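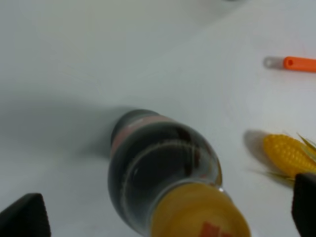
Bronuvitz Cold Brew Concentrate, 2,000 mL

I started making this stuff for myself, because I was spending a silly amount on café iced coffees and my kitchen was always full of jars and soggy filters. Now I brew it in the shed out the back with Senad Radonjić, who roasts the beans (he's fussy about them, and I'm glad of it!).

It's strong, so please don't drink it straight. One part concentrate to three parts cold water or milk is my favourite, over plenty of ice. Oat milk is lovely too. If you want it hot, top it up from the kettle and leave the microwave out of it.

Flavour: dark chocolate, a bit of toasted walnut, hardly any bitterness. No sugar added.

Size: 2,000 mL
Steeped: 18 hours, coarse grind
Keeps: 8 days in the fridge once opened
Beans: Zokmont dark roast
Also comes in: Nikico decaf, same size, same price

Give it a gentle shake before you pour, as the fine bits settle. I send orders out on Tuesdays, and pickup is free if you're nearby. December gets hectic, so get in early if you want a few for Christmas.

Empties can go in your recycling, lid off and rinsed.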